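怎样写一篇100字的新书短讯

发布于 9/28/23
栏目：写作练习

我给一份叫 Clirnemon 的读书通讯写新书短讯，中文版由我负责。中文是我成年以后才学的语言，所以我写得很慢，每一句都要检查。慢的好处是，我把每一步都记在本子上了。有几位读者来信问，这样短的文字有什么方法，我就把本子上的内容整理出来，放在这一页。

先说明什么叫短讯。短讯和书评是两种文章。书评可以有两三页，作者可以讲自己的道理，可以把一本书和另外五本书比较。短讯只有一段，读者在早上喝咖啡的时候看完，然后决定要不要去找这本书。我们的通讯每期有13条短讯，每条的标准长度是100字。标点算在里面，书名和作者名也算在里面。

准备什么

一本已经读完的书。我强调“读完”，以后还会再说。
一支铅笔，或者一叠可以贴在书页上的小纸条。
一张纸，或者电脑里的一个空白文件。
一本词典。母语者也许不需要，我需要。
一个可以计算字数的软件。
大约一个晚上，读书的时间不算。

第一步：读书的时候只做一种记号

我刚开始的时候，用三种颜色的笔做记号，红的是人物，蓝的是地点，绿的是好句子。结果我读完以后，书里面全是颜色，我自己也不知道哪里重要。现在我只用铅笔，只在一种地方画线：我停下来的地方。

停下来的原因可以是任何一个。也许那句话很美，也许我不相信那个人物会这样做，也许我忘记了前面的事情，要翻回去看。我不在旁边写原因，只画一条短线，继续读。读完以后再回来看这些线，有一半我已经不知道为什么画了，这一半就放弃。另外一半，我还记得当时的感觉，那就是短讯的材料。

有一点要注意：如果书是从图书馆借来的，请用小纸条，还书以前拿掉。我曾经忘记拿掉，图书馆的人很客气，把纸条装在一个信封里还给我。

第二步：合上书，写三个问题的回答

读完的当天不要写。睡一个晚上，第二天把书合上，放在够不到的地方，然后在纸上回答下面三个问题。

问题一，谁想要什么？如果是小说，一定有一个人想要一样东西。回答要具体。“她想要幸福”太大，“她想在冬天以前把父亲的船卖掉”就很好。如果是诗集或者散文集，就问作者总是回到什么东西上面去，比如厨房、弟弟、某一条路。

问题二，什么地方，什么时候？小说的地点很容易忘记写。我检查过自己早期的短讯，很多条里面没有地点，读起来好像人物都住在空气里。时间也一样，“上个世纪三十年代”和“现在”给读者的期待完全不同。

问题三，我会在吃饭的时候跟朋友说这本书的哪一点？这个问题最有用。吃饭的时候我们不会说“本书结构严谨”，我们会说：“这本书里有一个老人，每天给已经拆掉的车站打电话。”把这句话按照说话的样子写下来，错字也没有关系。

三个回答加起来，一般会有超过一页纸。很多，但是下一步会变少。

第三步：写长的，再变短

有人可以直接写出100字，我做不到，我也不推荐初学的人这样做。我先写一个长的草稿，不看字数，把三个回答连在一起，变成一段可以读的话。

我拿一本真的写过的书来说明。这是 Wavosis 出版社春天出的小说，《Biritz 的渡船》，427页，比较厚。我的草稿是这样的：

“《Biritz 的渡船》是一部非常感人的长篇小说，故事发生在一个叫 Biritz 的河边小城，那里有一条渡船，因为要造桥了，所以渡船要被取消。主人公是开船的女人，她从母亲那里继承了这条船，她不想停止，可是她也知道桥对大家都有好处，包括她自己的儿子，因为儿子在造桥的工地上工作。作者用细腻的语言描写了母子之间的矛盾，以及小城里各种各样的人物，他们每天坐船的时候会说一些在岸上不会说的话，这一点给我留下了深刻的印象。虽然中间的部分有一点长，但是总的来说这是一本值得一读的好书。”

这个草稿没有大的错误，但是它很像所有别的草稿。下面我们把它变短。

第四步：删掉可以放在任何一本书上面的词

我有一个名单，写在本子的第一页。名单上的词，在草稿里看到就删。

非常感人
细腻的语言
深刻的印象
值得一读
引人入胜
娓娓道来
发人深省
总的来说
各种各样的人物
不可多得

学中文的人很喜欢四个字的成语，我也喜欢，因为用对了很高兴，觉得自己的中文进步了。可是在短讯里，一个成语用掉四个字，告诉读者的信息常常是零。“娓娓道来”是什么意思呢？意思是作者在讲故事。每一个小说作者都在讲故事。

检查的方法很简单。把书名换成另外一本书的书名，如果句子还是对的，这个句子就没有用。“作者用细腻的语言描写了母子之间的矛盾”，换成别的书，对。删。“他们每天坐船的时候会说一些在岸上不会说的话”，换成别的书，不对了。留下。

做完这一步，上面的草稿只剩下这些：河边小城，要造桥，渡船要取消；开船的女人，从母亲那里继承；儿子在造桥的工地上；坐船的人在船上说岸上不说的话；中间有一点长。

第五步：排顺序

同样的五个材料，顺序不同，短讯的味道也不同。我一般试两种顺序，写出来比较。

第一种，从情况开始：“桥快造好了，Biritz 的渡船只能再开一个夏天。”然后是人，然后是矛盾。这种顺序适合有情节的小说，读者马上知道有时间的压力。

第二种，从人开始：“她开的船是母亲留下的，她儿子在河上造桥。”这种顺序适合人物关系比情节重要的小说。

还有人从作者开始，比如“某某奖得主的新作”。如果你的读者很关心奖，可以这样。我们的读者在问卷里回答说不太关心，所以我们把奖放在最后，没有位置就不放。

这一本我选了第二种，因为两个短句里已经有全部的矛盾。

第六步：写第一句

第一句要短。我的规定是第一句不可以超过34个字，标点也算。为什么是34，没有什么科学的理由。我把自己喜欢的短讯找出来数过，最长的第一句就是34个字，我就把它当作上限了。你可以有自己的数字，但是最好有一个数字。

第一句里面最好没有“是一部”“是一本”。中文里介绍一本书，很自然地会写“《某某》是一部关于某某的小说”。语法没有问题，可是13条短讯如果都这样开始，读者会睡着。书名可以放在第二句，也可以像我们那样，用单独一行放在短讯上面，这样正文里就不必再写一次。

对于非母语的作者，我再加一个建议：第一句写完，大声读。我的耳朵比我的语法好。有时候一个句子每个词都对，读出来却像翻译。比如我写过“她对船的继承来自她的母亲”，读一遍就知道不行。“船是母亲留给她的”，这样就可以了。

第七步：写一句批评，或者不写

短讯里可以有批评吗？每份通讯的规定不同。我们的规定是可以有，但是要具体，而且要让读者知道这个缺点对他重要不重要。

“中间的部分有一点长”，不够具体。哪里长？我翻回去看铅笔的线，发现我停下来最多的地方是写造桥会议的那几章。那么可以写：“写会议的几章走得慢。”喜欢慢的读者看到这句也不会生气，他可能更想读。

如果一本书我完全不喜欢，我就不写它的短讯。位置很少，应该给别的书。这是我个人的习惯，和编辑部没有关系。

第八步：数字数，再改

现在把句子放在一起：

“她开的渡船是母亲留下的，她儿子在河上造桥。桥通车以后，Biritz 就不再需要船了。最后一个夏天，乘客们还是每天上船，说一些在岸上不说的话：欠的钱，没寄的信，谁其实是谁的孩子。写会议的几章走得慢，船上的几章请留到晚上读。”

你数一数会发现，这个比标准长一点。不同的软件算法不同，有的把一个外文单词算作一个字，有的按照字母算。请你先问清楚编辑用哪一种，不要像我一样，改了三次才知道两个人用的软件不一样。我们现在的规定是一个外文单词算一个字。

太长的时候，我按照下面的顺序删。

先删“的”。中文的“的”可以删掉很多，“母亲的船”有时候可以，“母亲留下的那条旧的船”一定可以变成“母亲留下的旧船”。

再删连接的词，“因为”“所以”“虽然”“但是”。两个短句放在一起，读者自己会明白关系。这个对我很难，因为我的母语要求把关系写出来，不写就觉得不礼貌。

再删重复的信息。上面的例子里，“最后一个夏天”和“就不再需要船了”说的事情很接近，可以只留一个。

最后才删细节。细节是短讯里最贵的东西，“欠的钱，没寄的信”，这些不要随便删。很多人正好相反，先删细节，留下评价，这样短讯就干了。

改完以后是这样：

“她开的渡船是母亲留下的，她儿子在河上造桥。最后一个夏天，Biritz 的乘客还是每天上船，说在岸上不说的话：欠的钱，没寄的信，谁其实是谁的孩子。写会议的几章走得慢，船上的几章请留到晚上读。”

现在长度合适了，后面还有一点位置，可以放出版社的名字。

第九步：检查事实

短讯里如果有一个错误，读者会写信来，而且会写得很快。下面这些每次都要检查，不管你觉得自己记得多清楚。

书名，包括副标题和标点。
作者的名字，外国作者要看出版社用哪一种译名。
译者的名字。请一定写译者，我自己也做过翻译，所以对这件事比较坚持。
出版社。
出版的月份。有的书版权页写五月，书店里六月才有，我们按照书店里有的时间写。
页数，如果你要写页数的话。看最后一个有页码的页，不看网上的数据。
书里的地名和人名，和原文对一遍。
引用的句子，和原文对一遍，一个字一个字地对。

我检查事实的时候会去一家叫 La 的小书店，那里大部分新书都有一本可以翻的。我家里的书常常是出版社寄来的校样，校样和正式的书不一定一样。有一次校样里主人公的狗有名字，正式的书里狗没有名字了。我幸好去看了。

第十步：注意结局

小说的短讯可以写到哪里？我的规定是，写到全书的四分之一为止，后面的事情都不写。有的同行写到一半。四分之一的好处是不需要考虑，你看一下页码就知道了。《Biritz 的渡船》里儿子在工地工作这件事，在很前面就出现了，所以可以写。后来船怎么样了，不可以写，暗示也不可以。“结局出人意料”这样的话也是一种暗示，读者看到以后，会从第一页开始等那个意外。

散文和历史类的书没有这个问题，但是也不要把作者最好的一个例子用掉。留给他。

非小说怎么办

方法差不多，问题一要改。小说问“谁想要什么”，非小说问“作者想回答什么问题”。如果我读完以后说不出这个问题，有两个可能：我没有读懂，或者作者也不太清楚。这两种情况都要再翻一遍目录和前言。

诗集最难。我的办法是选一首，只说这一首。用一句说它讲的是什么，引用两行，再用一句说其他的诗和它像不像。读者从两行诗里知道的，比从我的形容词里知道的多。引用以前看一下出版社对引用的要求，Wavosis 允许引用两行，别的出版社请自己问。

图画书要写画，也要写字。写画的时候很多人只写“画风温馨”，这个也在我的名单上。写出颜色，写出一样东西，就够了。

练习：用一句话写地点

前面说过，地点最容易忘记。我每个星期做一次小练习，用一句话写一个地方，像写小说里的地方一样。

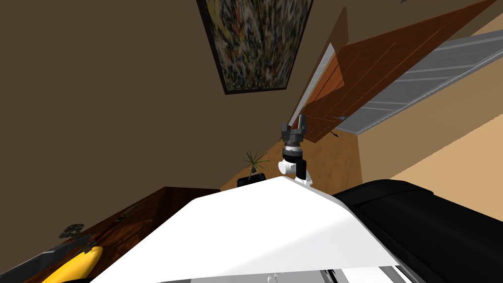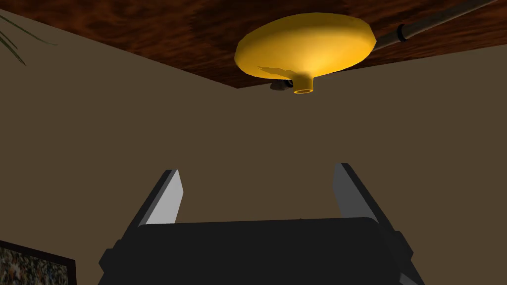

写地点的句子，最难的是选一样东西，放弃其他的。初学的人想把全部都写进去，写成了清单，读者反而看不到地方。我的规则是一个颜色加一样东西，再加一个看的方向，最多这样。用第二张图做练习，我第一次写的是“房间里有天花板、墙壁和灯”，每个字都对，没有一点用。第二次写：“抬起头，深红棕色的木天花板下面，是一盏橙黄色的圆灯。”里面有动作，有颜色，读的人已经站在下面了。第一张图我也只拿一样，左下角深色的、带红棕色纹理的木头，写成“屋子斜着，一角是深色的木头”。“斜着”这个词我想了很久，本来写的是“倾斜”，读出来像工程报告。两句都不长，放进短讯里不会占太多位置。

做这个练习的时候有几件事情要注意。不要写看不到的东西，比如气味和声音，这些是小说作者的工作，短讯的作者如果自己加上去，就是编造了。也不要写感觉，“温暖的灯光”里面，“温暖”是我的意见，“橙黄色”是灯的颜色。写短讯的时候用后面那一种，意见留到最后一句。

做完练习，再回去看你正在写的短讯，问自己：里面有一个地方吗？这个地方有一样可以看见的东西吗？《Biritz 的渡船》那一条有船，有河，有桥，够了，不用再加。

常见的问题

问得最多的是：一定要读完整本书吗？一定要。我知道有人看封底和前言就可以写，写出来也通顺。但是封底是出版社写的，它的目的是卖书。如果我们只是把封底换一种说法，读者直接去看封底就可以了。427页的书我读了将近两个星期，短讯写出来还是那么短。刚开始会觉得不公平，后来就习惯了。

第二个问题：可以用“我”吗？我们的短讯里不用“我”，因为13条是几个人写的，读者不知道“我”是哪一个。如果你的通讯只有你一个人写，用“我”很自然。

第三个问题：写系列小说的第三本，要介绍前面两本吗？用半句。“第三本，可以单独读”或者“第三本，请从第一本开始”，读者需要的就是这个。

第四个问题：朋友写的书可以写吗？我请别人写。如果没有别人，我在后面注明认识作者。

第五个问题是一位也在学中文的读者问的：写好以后要不要请母语者改？我的回答是请他们看，但是请他们只画线，不要直接改。画线的地方我自己想为什么不对，自己改，再给他们看。直接改比较快，可是改完以后句子就是别人的声音了，而且下一次我还会犯一样的错误。我最常犯的错误是“了”的位置，和量词。一“条”船还是一“艘”船，我问过四个人，得到了不同的说明，最后我看小说作者用什么，我就用什么。

还有人问，短讯写好了，题目怎么办。我们不写题目，只写书名。

交稿以前的最后一遍

把短讯打印出来，或者至少换一种字体看。用手指指着每一个字读。然后做下面这几件事：

数第一句的字数。
找名单上的词。
看“的”有没有连续出现三个以上。
看有没有地点。
看有没有写过四分之一以后的事情。
再检查一次作者和译者的名字。
把文件名改成书名，不要叫“短讯最后版”，我的电脑里有五个“短讯最后版”。

如果时间够，放一天再交。第二天看，一般还能删掉两三个字。如果一个字也删不掉，就交。

下个月我会写怎样安排一期里面短讯的顺序，比如两本悲伤的书能不能放在一起，诗集放在前面还是后面。想先做练习的人，可以把手边刚读完的一本书按照上面的步骤写一条，寄到通讯下面的地址。我会看，回信慢一点，请原谅。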